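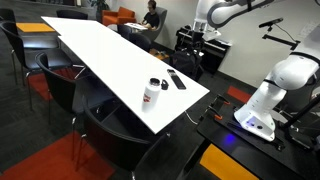
The Pristik is our tabletop pick-and-place cell: one white arm on a black platform, clamped down and ready for phone-sized parts. We love how quickly it sets up!

- Reach checked at 350 mm past the platform edge
- Orange clamps snugged before power-on

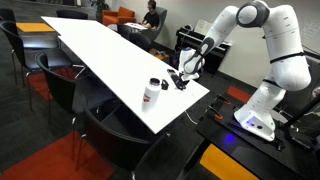

## Keeping it happy

Run the Susier joint check every 36 hours, then trace the cables base to wrist – slack is good, loops that snag aren't.
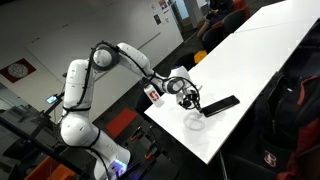

**Ondieki Handling Team**

Wipe the gripper links and test each screw by hand.
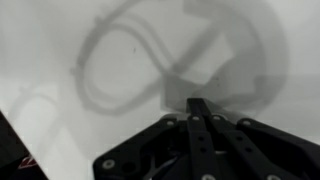 Swap any that turn easily. Spares are kit 1626.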